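Building a pair of hand-held grippers in a shared workshop

We finished our second pair of hand-held grippers at the Jamudcombe workshop in March, and several members have asked how to make a set for themselves, so I have written the whole thing up as best I can. The project goes by the name Perrin (it was the name on the box we kept the first parts in, and it stuck). You squeeze the gripper, the linkage closes the jaws, and whatever you do with your hands can later be taught to an arm. It is a lovely evening project, or a lovely several evenings if you are as slow with a file as I am!

What you will need

Printed link arms and fingers for two grippers
Brass bushings for the pivots, plus a few spares
Pivot screws, 200 grit paper and a small round file
A table with space to sit at, and some soft things to practise on

Step 1. Print and clean the links

Print the arms lying flat. Our slowest plate took 108 minutes on the Cesik printer, and I would let it cool properly before you go anywhere near it with a scraper. Open out the pivot holes with the round file, a little at a time, until a bushing goes in with a firm push of the thumb. If one drops straight in, print that arm again. I have tried glue, and the jaws wandered terribly.

Step 2. Put the jaws together and try them on something stiff

Join the inner arms at the centre block first, then add the outer ones, and leave the screws a quarter turn loose until everything moves sweetly. Then sit down with one gripper in each hand and hold a long thin stick between the two of them over a cloth. Any twist in the jaws shows at once, as the stick will tip to one side however steady your wrists are.

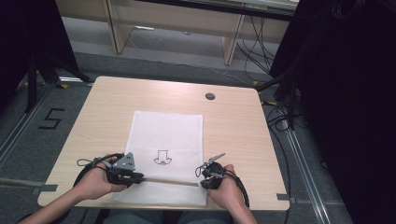

Step 3. Square up the fingers

Open the jaws and look at the two gripping faces. They ought to lean by the same amount and meet along their whole length when you close them. If they touch only at the tips, slacken the finger screws, close the jaws on a bit of card, and tighten up again with the card still in there. The outside edges will get scuffed with use and you can leave them be - it is the inside faces that want looking after, with a light rub of the 200 grit and a wipe with a clean cloth.
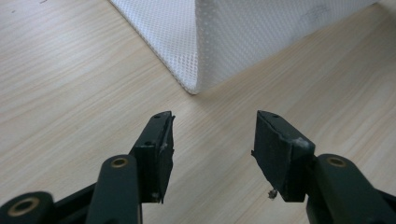 Once both grippers pass the card test, open and close each one 90 times while the kettle boils, and then go round the screws again. Ours always want a nip up after the first go. Write the date inside the handle too, so that you know which set is which when there are a few of them lying about.

Step 4. Practise on mesh

Fabric is a good deal harder than a stick, and I think far more fun. Lay a piece of mesh flat, come down close to one edge with the jaws open, and close them slowly so that the cloth gathers up between the pads. Lift only a little to begin with. If the mesh slides out, try taking a bigger fold before you start fiddling with the pads.

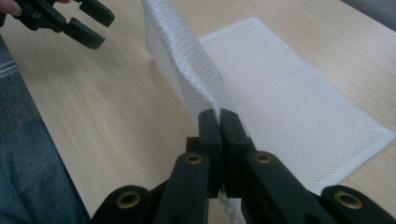
A fold of white mesh pinched between the fingertip pads.

Step 5. Keep your settings

We file ours in the Hasurine folder on the workshop computer, with the print settings and a note of which bushings went where. Mesh practice is saved under 792, so please carry on from there if you add any of your own. Spare arms are in the drawer beneath the printer, and if you take the last pair do set another plate going before you head home.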